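Sun 23 March

Reflective objects, grasp point labels, second pass

Building quiet, nobody fighting over the network, so I reran the whole grasp filter from Friday's checkpoint with the new masks. Notes while I still remember the settings.

Where we were: the set is 3,048 grasp attempts on shiny metal parts, all teleoperated, two arms. The contact detector (finger current plus wrist view) was marking too many attempts as stable holds. Going through the bad ones by hand, most were on gold or brass pieces with a curved wall. The wrist model takes the highlight for an edge and puts the contact point up on the cup. The current trace then agrees with it by luck, as both channels peak when the fingers close on anything at all.

Change 1. Contact point is now predicted from the finger tips outward, in a band 9 mm either side of the tip line. Anything outside the band is ignored for the label. Previously we let it search the full crop.

Change 2. Saturated pixels are masked before the edge step. Threshold stays where it was in the Drilis config. I tried lowering it and lost the rims of the darker metal objects, so put it back.

Change 3. Attempts where wrist and fixed views disagree on which object is held go to a review list. They used to be averaged, which I should have caught sooner.

Result: 2,936 of the 3,048 now get a label without review. The remainder is on the review list. I have not looked at all of it. What I have looked at is mostly thin posts, plus a handful where the time sync between views had drifted.

The goblet is the case I keep using to check the band. Narrow stem, collar that flares out right above the tips, bright inside wall. Old code put the contact on the bell of the cup every time. New code puts it under the collar, matching what the wrist view shows.

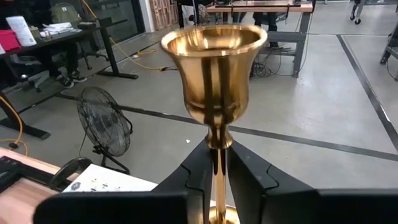 Wrist view, goblet. Tips just under the collar. Note highlights inside the cup and dark bands down the outside.

The dark vertical bands on the outside of the cup are still a nuisance. With the mask on, the bright parts drop out but the bands survive and look like two parallel edges, so a wide crop would read them as a post. The band limit hides this. It does not fix it. If we ever go back to a wide crop we will need something better, maybe the Clasetti reflection model, which I have only run on their own samples.

Background: the wrist crop takes in a lot of floor and furniture when the wrist is tipped. I checked whether the floor reflections get through the mask. They do, in a few crops, but they fall outside the band.

Fixed camera next. This one is used only for object identity, so I care about which item is which and nothing finer. The table with the ribbed cylinders is a hard layout for it. The near pole covers part of the middle cylinder, and the tag hides some of its rim.
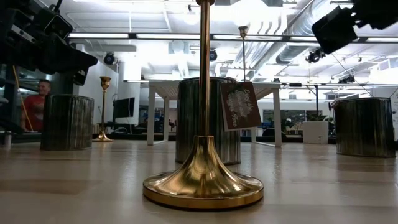 Fixed view, brass stanchion in front, ribbed cylinders behind. Tag overlaps rim of middle cylinder.

Identity on this layout:
- left cylinder: fine
- right cylinder: fine, even with the streaky reflections
- middle cylinder: split into two objects by the pole. Merging on rim shape works once the tag is masked out
- front stanchion: pole and base found as separate objects. The pole runs out of the top of the image so there is no upper end to anchor on
- small brass pieces at the back: one okay, the other loses its lower part behind the middle cylinder and gets merged with the front pole about as often as not

The tag reads as text to the Modise detector, which then proposes it as a label card and drops everything under it. Turned that class off for this set. Remember to turn it back on before the carton runs or every box will come through blank.

Also tried: feeding both views through one encoder with shared weights. Slightly worse on identity, no change on contact, and twice the memory. Dropped it. Config is in the Aketti folder if anyone wants to repeat it, run 2 is the one to use. Run 1 had the views swapped.

Open items
- review list, start with the thin posts
- re-check sync on the attempts with drift before blaming the labels
- the band should depend on the object's height in the crop, it is a fixed number now and that will fail on anything short
- hold out the brass pieces as their own test split. At the moment they are in train and test both, so the figure above is generous
- write up the label format before July, the old readme still describes the averaged version

Left the contact job running on the second machine with the new masks. Output goes to the usual place, do not clear scratch until it is done.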